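I finally sorted the fabric shelf in June, after two years of saying I would. The shelf is in the hall closet, next to the vacuum, and it had reached the point where opening the door meant catching something. Most of what fell out was corduroy scraps and old curtains.

I started by pulling everything onto the bed. I don't recommend doing this in the evening if you plan to sleep there. My rule was that anything I couldn't name a use for went into the giveaway bag, and anything with a stain went to the rag bin. I made exceptions, mostly for linen.

The first discovery was the Flurenel sheets, a set I bought when we moved in and replaced when the elastic gave out. The flat sheet is still good. I cut the hem off and put it with the linings. The fitted one was thin in the middle, so I tore it into dust cloths and kept the corners for tying up tomato plants.

After that came a stack of shirts my brother left with me. Brenda Iturra from my old sewing class told me years ago that men's shirts are the best source of small cotton pieces, and she was right, but you do have to cut them up at some point or they are only shirts. I cut off the collars and cuffs, saved the buttons in a jar, and pressed the backs flat. That took the rest of the first evening. I moved the heap to the floor and went to bed.

The next morning I dealt with the folding. I had been folding everything in whatever shape it happened to be, so the stacks leaned. Now I use a piece of cardboard as a guide. You lay it on the fabric, wrap the fabric around it, slide the cardboard out and fold once more. The stacks stand up by themselves if you keep the fold to the front. Fleece won't do it, so the fleece went into a basket with no system at all.

Ribbed and textured fabrics gave me the most trouble. If you fold them across the ribs and put weight on top, you get a crease that takes a lot of steaming to remove, and some of it never leaves. Violeta Ocampo, who hems my pants when I run out of patience, rolls hers with the ribs running the long way.

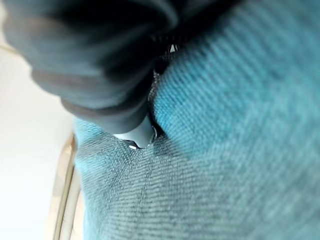

I tried her way with all the ribbed pieces and it works well enough that I gave them the top shelf, where nothing sits on them. They are wider than the folded stacks and use up more room than I wanted to give them. I may cut a few down once I decide what they're for. One could be a cushion cover for the bench, though I'd need a zipper in the right length and I have every length except that one.

The giveaway bag went to Jayasinghe, the alterations place by the post office, which keeps a free bin near the door. They took all of it except a shower curtain.

I still have to do the thread. It lives in six cookie tins, and I haven't opened the bottom one in a long time. I also found the pattern for the apron I was looking for last winter, folded inside a pillowcase, so that is probably next.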